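**件名:** 衣類ハンドリング用ハンドグリッパー 追加調達に関する問い合わせ
**区分:** 機器調達・予算計画
**状態:** 対応中(稟議書差し替え待ち)
**起票日:** 2026年2月7日

## 1. 問い合わせ内容(起票部門)

次年度の衣類作業データ取得計画「Zaserus」に向け、ハンドグリッパーの追加購入を申請しましたが、購買システム上で差し戻しとなりました。表示された理由は「構成不一致(コード106)」です。見積書は Lindeck 社から取得済みで、本体、バッテリー、保守契約を一式として計上しています。差し戻しの原因と、再申請に必要な手続きをご教示ください。

申請時の主な条件は次のとおりです。

- 申請数量:17台
- 見積総額:665万円(税抜)
- 希望納期:契約締結後27日以内
- 設置先:衣類作業エリア(既設作業台を継続使用)

## 2. 一次回答(調達支援窓口)

コード106は、消耗品に区分される品目が固定資産の申請に含まれている場合に出力されます。添付の見積書を確認したところ、バッテリーが本体と同一行に計上されておりました。当部門の基準では、着脱式の電源は消耗品扱いとなります。Lindeck 社に対し、本体とバッテリーを別行とした見積書の再発行をご依頼ください。

あわせて、以下の点についてご回答をお願いいたします。

1. 左右二台同時使用を前提とした数量か。予備機を含むか。
2. 作業台の追加購入は不要との理解でよいか。
3. 保守契約の開始日は納品日か、検収日か。

## 3. 起票部門からの回答

1. 左右二台を一組として八組を運用し、残る一台を予備機とします。
2. 作業台は既設品を使用するため、追加購入は不要です。ただし、台を覆う布の交換費は別途、消耗品予算で申請します。
3. 検収日を開始日とします。

なお、比較見積として Greken 社にも照会しましたが、希望納期に対応できないとの回答を受けております。回答書の写しを申請書に添付します。

## 4. 二次回答(調達支援窓口)

再発行後の見積書を受領し、本体とバッテリーが別行となっていることを確認しました。構成不一致は解消しています。一方、次の二点が未処理のため、現時点では承認経路に回付できません。

- **保守費の年度区分:** 検収日が翌年度となる場合、保守費の全額を翌年度予算に計上する必要があります。現申請では両年度に按分されています。
- **搬入業者の登録:** Thiele 社の取引先登録が期限切れです。更新申請書は起票部門から提出してください。

## 5. 対応履歴

| 項目 | 担当 | 状態 |
|---|---|---|
| 見積書の再発行 | Lindeck 社 | 完了 |
| 比較見積の回答書添付 | 起票部門 | 完了 |
| 保守費の年度区分修正 | 起票部門 | 対応中 |
| 取引先登録の更新 | 起票部門 | 未着手 |
| 稟議書の差し替え | 起票部門 | 未着手 |

## 6. 添付資料(作業エリアおよび現行機)

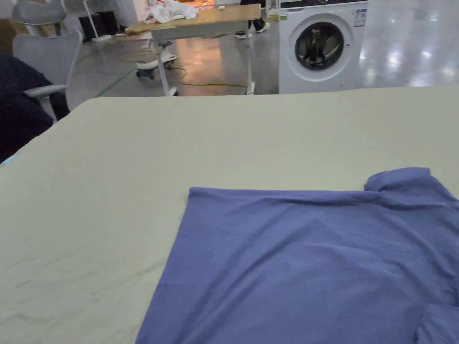
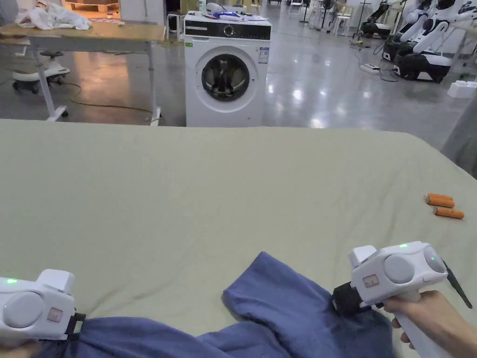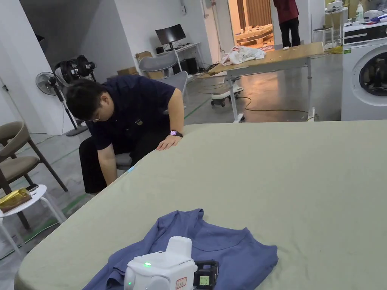
添付3:作業台上の現行機。本体右側に表示部付きの黒色バッテリーパックを装着。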